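Progress report to the Nitus Fund, second period
Free tax help desk, Clulico
9 July 2018

Hi all,

Another period down, and a much happier one than the last! When I wrote to you in April I was still waiting on the intake forms and grumbling about the phone line. The forms came, the phone line got fixed, and we've been busy ever since.

The big thing first. Your grant pays for help with sales tax and self-employment tax for very small businesses, meaning people who sell at markets, cut hair at home, fix bikes, that sort of thing. We've now held 15 of the evening sessions you signed up to pay for, and two are left on the calendar. I had worried that people would stop coming once the April filing deadline was behind them. They didn't. If anything the questions got better, with folks asking how to set up quarterly estimated payments before they owed a penalty instead of after.

Most of what we see is the same handful of troubles. People mix their business and household money in one checking account and then can't tell which receipts count. People throw away mileage notes. And a lot of them have a shoebox (I mean a real shoebox) of notices from the state that they never opened. We open them together. Usually it's a reminder to file a zero return, and you can watch their shoulders come down.

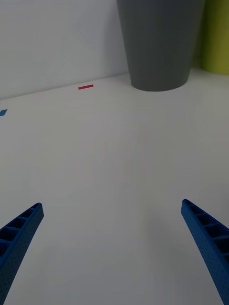 White tabletop and two blue gripper fingers.

Now the money. We spent $3078 this period, nearly all of it on preparer hours and printing. The printing ran over what I'd guessed, mostly the home office worksheet, which I redid after the first version confused everybody, me included. Preparer hours came in a little under, so I'd like your okay to move the difference across. The line-by-line sheet is attached as usual.

Two cases are still open, and I'd rather tell you now than have you find them in the final report. The bakery, Rimkutė, registered for sales tax in the wrong county and has been paying the wrong local rate. We've filed the amended returns and are waiting to hear. Brisik, the upholstery shop, got a notice saying it had employees when it only has contractors — that one may drag on, and it may need an attorney, which your grant doesn't cover. I've asked the legal aid office if they'll take it.

Next up: the last sessions, a short guide to estimated payments in plain language, and the follow-up calls to everybody who said yes to being called. I'm also rewriting the checklist people get before they come in, as half of them still turn up without last year's return.

One question for you. Do you want the follow-up results in the final report or as a separate page? Either is fine with me, I just need to know before I start typing it up.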